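Notebook, textile dyeing bench
7 Nov 2024

Continuing the wash fastness trial for the gray yarns. In August we dyed the first lot of wool from Grundano and the color was good, but it lost too much in the third wash. I want to know if the problem is the wool or the water. The Catterall wool is spun a little tighter, so I included it as a comparison.

Bath 2 was prepared this morning. 300 g of yarn, wetted overnight, and dye at the same strength as in bath 1. I raised the temperature slowly and kept it under the boil for 26 minutes after it arrived there. I should write that I was called to the telephone during the raising, so the first part of the curve has a gap. The thermometer was reading normally when I returned.

Rinse water ran nearly clear at the fourth change. In bath 1 it needed six. I do not want to conclude from this yet, the tap water at Nunemgate was changed over to the other supply and we have no hardness value for it.
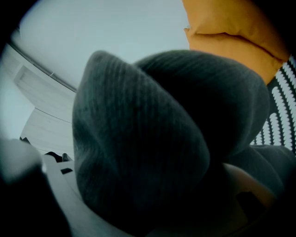
Dark gray rib knit.

For the rib pieces I will use the same wash as for the flat swatches, only with less rubbing. Ribs hide the fading inside the folds, so each piece must be stretched on the board before it is compared with the gray scale. Last time I compared them relaxed and gave all of them half a grade too much. Those grades are crossed out on page 682 of the big binder, please do not copy them.

Soap: still the Clullia liquid. The bottle is nearly finished and the new one has a different label, so I wrote the lot number on the shelf card. If the new soap is stronger we will see it in the staining of the white cotton strip first.

Things not decided:
- vinegar in the last rinse, or no vinegar
- if the skeins dry flat or hanging. Hanging is faster but the lower end comes out darker, I am quite sure of this now
- how long we keep the leftover bath. It smells after a few days
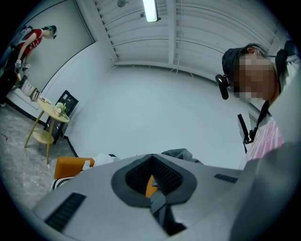 Azadeh Azimi read the pages above and thinks the vinegar should stay out until the hardness is measured, otherwise we change two things in one step and learn nothing from either. She would also repeat bath 1 with the new water before touching the Catterall yarn.

I agree with the first point. For the second, there is enough Grundano yarn for one more bath only, so I would like to weigh it before I promise. Test strips for hardness are to be ordered.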